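Comparing Hand-Held Grippers, Session 3

Welcome back, everybody! Today we try slotted fingers on thick knits, which (as the Onance group found last June) are a good deal fussier than T-shirts.

Start at the cuff. A raised cable pattern gives the jaws plenty to hold, so close them slowly and watch how the sleeve follows. 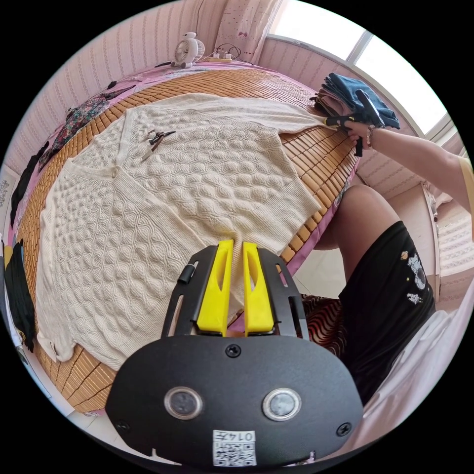

Writing Up Your Trials

Note the finger type, the garment and where you gripped it, and please do include the slips, they're my favorite part to read!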